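Plarnthorpe Textile Reuse Center
The spring clothing intake is open through the end of March. This thread sets out how donated garments are sorted and folded before they go to the shelves. 1/6

Donations are accepted at the Hikudbridge entrance from 10 a.m. Please bring clothing laundered and unfolded. Our staff fold every item to one standard, and garments folded at home must be opened again for inspection. 2/6

Sorting comes first. T-shirts and other light cotton items are separated from heavier fabrics, then grouped by color family. Dark navy pieces are easily missed among blue-gray ones, so each pile is opened out before it is passed on. 3/6
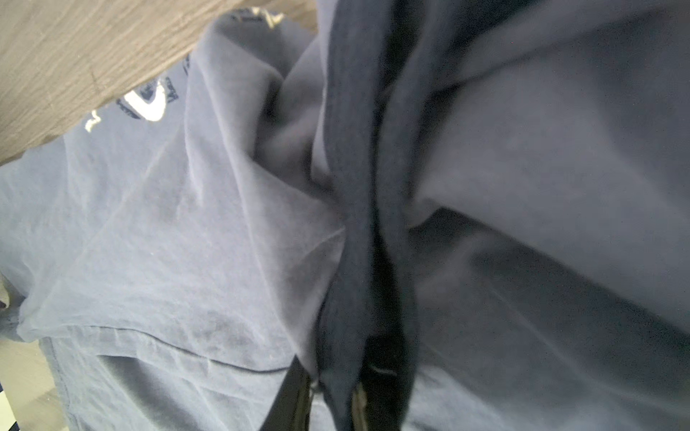 Printed cotton T-shirt with darker navy fabric alongside, lying rumpled.

Printed shirts are folded with the graphic facing up. Smooth the hem, bring both sides to the center, and fold twice from the bottom. Do not iron over a print. Shirts with cracked or peeling graphics are set aside for the Flolard rag program. 4/6

Size labels are checked at this stage. An item without a readable label is measured across the chest and tagged by hand. Stacks on the adult shelves are limited to 10 shirts. 5/6

Questions about large donations should be directed to Meirion Samuel, Intake Coordinator, at the front desk. Households clearing a full closet are asked to call ahead so that a sorting table can be reserved. Receipts are available on request until 6 p.m. 6/6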